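Bevdale's can collection passes 900 in its first month

By Yaqin Xiao
February

What a start! The new drinks can collection in Bevdale has taken in 900 cans since it opened, and the organisers are already planning more drop-off points across town.

The scheme began with a single bin outside the library, and it filled up so fast that 2 more were added — one by the swimming pool and one at the top of Prodholm Road. Every can is sorted and sent off for recycling, and the money raised goes towards new benches for the riverside path.

Schools have been brilliant. Pupils at Prodholm Primary brought in 6 full sacks in one morning, and their teachers say the children now spot cans everywhere they go (including in the staff room).

If you'd like to join in, give your cans a quick rinse and leave the ring pulls on. Squashed or whole, both are fine. The bins are open from 8am until dusk, and there's room for plenty more — so have a look under the sink and bring along whatever you find!

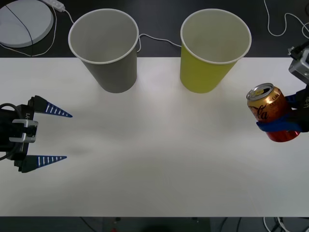
Recent items

Riverside path to reopen after repairs
Ustar choir looking for new voices
Library extends its evening hours
Prodholm Road bus stop moves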